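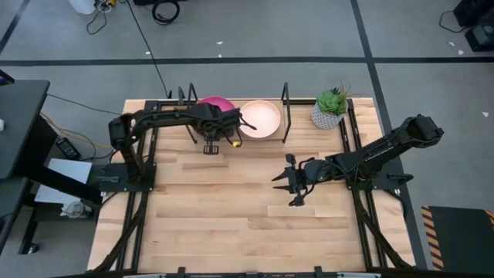 *Magenta bowl, peach plate.*

The bronze came up the hill on a flatbed at ten past six, strapped down under a blue tarp, and the council bloke who was meant to meet it hadn't shown. So it was me. Me and the driver and a thermos.

He wanted a signature. I signed. He wanted to know which way was front.

Good question. I'd seen the maquette in September, on a plinth in the foyer at Arka, the size of a loaf of bread. It had looked like a woman bending to pick something up. Or a heron. The artist never said and the plaque only said Stutus, which was the title, or a misprint that had become the title. Now it was 86 kilos of wet-looking brown metal lying on its side and I couldn't have told you which end was the head.

"The bolts are that end," the driver said.

Right. So that was the bottom.

The slab was already in. Teixeira had poured it the week before, four threaded rods sticking up out of the grass in front of the library, orange caps on them so the kids wouldn't spike themselves. I pulled the caps off and put them in my pocket. Still got one somewhere.

Two holes lined up. Two didn't.

We tried turning it. Quarter turn, quarter turn again, the driver working the little crane off the back of the truck with one hand and drinking my tea with the other. Sling creaking. Every turn a different sculpture. Woman. Heron. Something like a jug. On the third go all four went down, sweet as you like, and there she was with her back to the street.

"That's not right," I said.

"It's on, but."

It was on. It was on and facing the library wall, a metre and a half of brick, and from the footpath you got the long curve of the spine and nothing else. The opening was at eleven. There was to be a ribbon. There was a woman coming from Nalline, who had paid for it, and she'd want to see what she paid for.

I rang the foundry. Rang out. I rang the artist, which you weren't supposed to do before noon, and got the machine, and said into it very fast that the bolt pattern was off or the slab was off or we had it backwards, and could somebody ring me, and then I left the wrong number. Realised halfway across the lawn. Rang again, left the right one. Sounded worse the second time.

The driver had another drop in the next town. He wound the sling up and gave the thing a pat on what I'd decided was the hip.

"Looks better from round there anyway," he said, pointing at the gap by the wall. Then off down the hill, tarp flapping.

I went round. Had to go sideways, between the bronze and the bricks, there was a downpipe in the way and a lot of old leaf. And I looked up.

No face. I don't know what I'd expected. On the small one there had been a sort of thumbprint where a face would go and at that size you filled it in yourself. Up here it was a hollow, deep enough to put your arm in, and the light was just getting over the roof of the chemist and coming through a gap under the arm and landing in it. Orange. It moved while I stood there. I could smell the wax.

I stayed longer than I should of. My back was against the wall and it was cold through the shirt.

Phone went. The artist, croaky.

"Which way's it facing?"

"The wall," I said. "Sorry. I can get a crane back, I can get on to Teixeira about the rods, it might be eleven, it might be tommorrow, but I can get it turned."

Nothing for a bit. A kettle going, her end.

"How much room is there behind?"

"Not much. You have to squeeze."

"Can one person get in?"

"One. Yeah."

More kettle. I watched the orange climb up the inside of the hollow and start to go plain yellow, ordinary day. A bus went past on the other side and I only heard it.

"What time's the ribbon?" she said.

"Eleven."

"Leave it," she said. "Sweep the leaves out."

I went to ask the library for a broom. Shut till nine. So I used my hands.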